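# How a TV Series Gets Made

A TV series is a story told in parts. Each part is called an episode. A group of episodes that come out together is called a season. Some shows have one season and stop. Others go on for so long that the children who watched the first one are grown up by the last.

## It starts with writers

Most series are written by a team. The team meets in a place called the writers' room. It is usually a plain room with a long table and a big board on the wall.

The head writer is often called the showrunner. The showrunner decides what the season will be about and has the final say on the scripts.

Let's follow a made-for-TV mystery called *Bestwood*. It is set in a small town where the lake has started to go down a little every night. The showrunner is Jarlath Scanlon. Before anyone wrote a script, his team spent weeks deciding what was happening to the lake and who knew about it. Then they split the answer into 8 episodes.

## What is a script?

A script is the written version of an episode. It tells you where each scene takes place, who is in it and what they say. Here is a small piece from the first episode of *Bestwood*:

> INSIDE. ZINCHENKO'S BAIT SHOP. MORNING.
>
> MRS. ZINCHENKO: The dock is on dry land.
>
> OSER: It wasn't yesterday.

The words in capital letters at the top tell the crew where they are and what time of day it is. The name before each line tells you who is speaking. A script doesn't usually say how an actor should stand or what to do with their hands. The actor and the director work that out together.

## Plots and subplots

The main story in an episode is called the A plot. In *Bestwood*, the A plot is the lake. A smaller story that runs next to it is called the B plot, or a subplot. One B plot is about Oser trying to pass his driving test. He fails it 2 times.

Subplots give you a rest from the main story. They also help you get to know the characters. If you like Oser because of his driving test, you will worry more when he goes out on the lake alone.
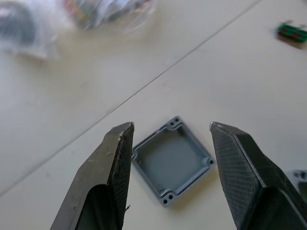
Writers keep track of all the plots on cards. Each card has one scene written on it, and the cards are pinned to the board in order. If a scene doesn't work where it is, the card gets moved. Sometimes it is taken down and the scene is never filmed.

## Why do episodes stop at the worst moment?

You have probably watched an episode that ended just as somebody opened a door. This is called a cliffhanger. It makes you want to see the next part.

Cliffhangers are older than television. Long ago, many books were printed in magazines, one piece at a time, and readers had to wait for the next piece.

## Filming out of order

The scenes in a series are often not filmed in the order you see them. If the bait shop is in five episodes, the crew may film all of the bait shop scenes in the same week. This saves time and money.

It can be hard for the actors. They might play the end of an argument in the morning and the start of it after lunch. A person called the script supervisor takes notes on everything, such as which sleeve was rolled up, so that the scenes match.

## Putting it together

The editor watches all the filmed pieces, chooses the best ones and joins them up. The first season of *Bestwood* had 837 scenes on cards. Only 400 were in the finished episodes.

After that, music and sounds are added. Footsteps, creaking doors and splashing water are often recorded later by sound artists.

## Words to know

**Pilot:** the first episode of a series, sometimes made as a test.

**Finale:** the last episode of a season or of the whole show.

**Spinoff:** a new series about a character or place from an older one. *Drarnari* is a spinoff of *Bestwood*, set in the town on the other side of the lake.

**Recap:** the short part at the start that reminds you what happened last time.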